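Plorwood Refurbishment Newsletter
May 6, 2026

Bench notes: open sockets, raised levers and the teardown order for towers

By Darragh Heffernan

The Arnerwood store has now cleared 108 towers from the Fitzgerald office lot, and the most common fault recorded at intake is bent contacts in the CPU socket. Of the boards rejected so far, 14 were rejected for that alone. Most of those were logged as booting when they arrived, so the damage is ours. The teardown order for towers has been revised and the new sheet is posted in Storent under Desktop, Disassembly. It replaces the sheet dated June of last year.

The main change is when the processor comes out. Under the old sheet it was pulled early, right after the cooler, and the case then stayed open through the drive and cable steps. That left the socket exposed while screws, brackets and cable ends were moving over it. The processor now stays in place until everything above and beside the board has been dealt with.

The order is as follows.

Disconnect power, hold the front button down for several seconds, and lay the case on its side with the removable panel facing up. Take the panel off and tag it with the intake number. Panels from this lot look interchangeable and some of them are not; the rear lip differs between production runs.

Remove the drives next. Cages in office towers usually have some kind of tool-free release, often a colored handle or latch. Work the release fully before lifting anything. If a cage resists, look for a cable still attached at the back. Drives go directly to the wipe shelf and do not wait on the bench.

Unplug the power leads from the board and fold them back toward the supply. Do not cut cable ties at this stage unless the supply is being replaced. Hold each plug by its body and press the clip before pulling. Photograph the front panel connector before touching it, as the pin layout is often specific to the maker.

Pull expansion cards after the leads are clear. Release the slot latch first, then lift the card evenly from both ends. Memory follows. Test modules in matched sets where they came out as matched sets, and write the slot position on the bag.

The cooler and processor come last. Loosen the cooler screws a few turns at a time in a cross pattern. If the paste has set, twist the cooler slightly before lifting. Raise the lever, open the retention bracket, lift the processor straight up and put it in a tray. Fit a socket cover as soon as the processor is clear. There is a bin of covers in the drawer under each bench, and a reorder has been placed. 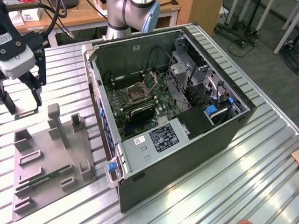
Chipset heatsinks stay on the board. They are small, they are rarely the cause of a fault, and the retaining clips on older boards break easily. The old sheet called for fresh compound on every one of them. That step has been dropped for boards that pass the load test.

Power supplies are tested in the case. Record the model and rated output from the regulatory label and scan the barcode sticker if there is one. A supply that fails is removed whole and goes to the electrical scrap cage. Nobody opens a supply at Arnerwood.

Front bezels should stay on unless they are cracked or need washing. When one has to come off, release the clips along one edge and swing it outward. Pulling from the center snaps the tabs, and replacement bezels for this lot are hard to find – we have 3 spares.

For inspection of an open socket, use the ring light and the low-power scope, and turn the case once so the contacts are seen from two directions. A bent contact shows as a break in the reflected pattern. Enter the result before the replacement processor is seated. Boards with a single shallow bend may go to the repair tray. Anything worse is marked for parts.

Storent lists 818 units in the full lot, so the revised order will be in use for a good while. Corrections to the sheet can be entered in the comment field on the Disassembly page. Please give the step and the case model. The tray labels for Plorwood stock are unchanged.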